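Chapter 9
Closed Storage in the Workplace

By the end of this chapter, students will be able to identify the main parts of a two-door cabinet, select suitable contents for closed storage, and prepare a simple shelf register.

Records that are consulted weekly do not belong on a desktop, and they seldom need a locked archive. In most Canadian offices they are kept in a low cabinet close to the people who use them. Hongmei Bai, whose survey of the Drallum municipal offices began in 2000, catalogued 130 such cabinets and found that the commonest fault was poor access: doors that could not be opened fully, or binders stored behind other materials.

Both doors should be opened before any shelf is assessed. The hinges, the inside faces of the doors and the space directly beneath the top can then be inspected together. 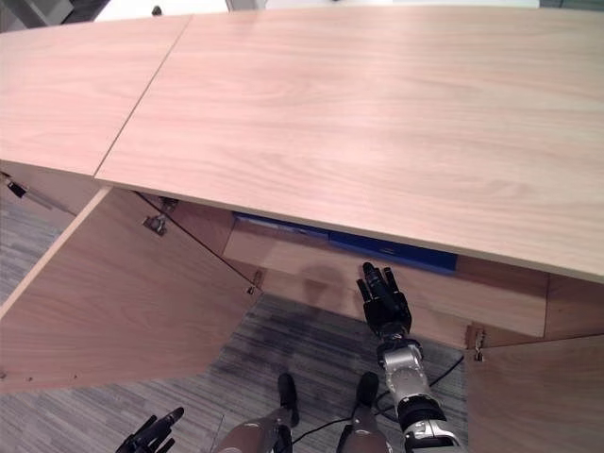
9.1 Doors and Concealed Hinges

A concealed hinge is fixed to the inner face of the door and cannot be seen when the cabinet is closed. Its metal plates should be checked for loose screws whenever the contents are reorganized. Blue binders lying on a shelf, as in the cabinet illustrated, should be labelled so that each can be identified without lifting the one on top of it. The Fadurton exercise in Section 9.2 applies this rule to a shared office.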